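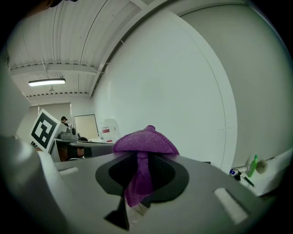 Lelex Bench Handler: wiping, sorting and light packing

Sold and supported by Stumeo

We sell this machine, so read the page with that in mind. The Lelex picks up cloths, bottles and small tubs and puts them where it has been taught to. It learns from people doing the job with a hand-held gripper, which means your own staff will spend time teaching it before it does anything useful. Budget for that. The brochure doesn't.

What we found at Bandley

Bandley put one on its cleaning and packing benches in July. The first task took 183 demonstrations to teach. Soft things are the hard part. A bottle keeps its shape and a cloth doesn't, and folding is still done by hand there.

Gráinne Gallagher runs the benches and was promised fewer hours of wiping down. She got some of them back — and spent a fair share on clearing stops. "It's a slow colleague who never looks up," she told us. Headcount stayed the same. Two of her people now do teaching and resets as part of the shift, and Colm Breathnach asked for that to show in their pay grade. It took four months to settle. We'd settle it before delivery.

What you get
Bench arm and controller
Two hand-held grippers for teaching
Printed marker boards
25 hours of on-site training, usable in any split

What you don't get
Any staffing forecast from us. We have seen several and believe none of them.

Log data
Over its first run Bandley recorded 1,137 stops that needed a person. Most were short. Ask any other supplier for the same figure and see what comes back.

Trial units go out with Amr Metwally, who stays for the first morning. Bring the people who do the job now, and let them ask the questions.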